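Progress Report to the Gimard Fund
Equipment Planning, Asham Manipulation Project
Prepared by Iestyn Gronow, Project Lead

Status of the equipment budget

The second installment was received in November and has been assigned to hand-held grippers, spare fingers and storage. Two quotations were obtained. Kuklow offered the complete gripper at $715 per unit, with replacement finger sets at $84. Delaunay offered a lower unit price but could not confirm delivery within the grant period. We have placed a first order with Kuklow and hold $2,298 in reserve for repairs and shipping.

Planning for the next period

Work on everyday objects continues in furnished rooms, where tables are shared with other materials. This has affected our purchasing plan in two ways. Finger sets are now budgeted as consumables, and the storage line has been raised by 25 percent. The purchase of a fixed robot arm – originally planned for this period – has been moved to the next one, pending a decision on floor space at Asham.

Bottles remain in the standard object set, and the current grippers will stay in service for this part of the work.
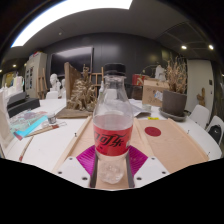
Does the delay in buying the arm change the total amount requested from the Fund?

The total stays the same. The arm keeps its own budget line, and the money will be carried forward if the Fund agrees.

We ask for written approval of the carry-forward before the next order is placed. Copies of both quotations are attached.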